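Category: Visits and Open Days

Hi all,

Zeyu Yao wrote:
> Did anyone make it to the Jonholm open day? I had to skip it
> and I'd love to hear if the Modgate people let you try stuff.

I went! It was packed, the sign at the door said 298 signed up (parking was awful, bring patience in June). The best part for me was the table with the hand-held grippers. You take one in each hand and do little chores with them, like moving a white cylinder over a green wire rack, and I could have stayed there all afternoon.
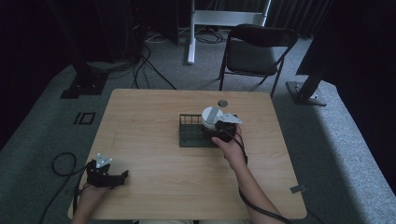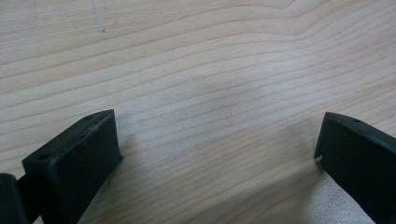

Do you need any robot experience to get a turn? None at all, you just put your name on the list by the door and wait until they call you.

I was number 162, so I had plenty of time for the Ketetti talk first, which ran long but had some good stuff on grip force. Abdelghani Tazi has the handout if you want a copy, he's going to scan it this week. Oh, and Zeyu, they're planning another one in June, so put me down for a ride share if you're driving!

Arnaud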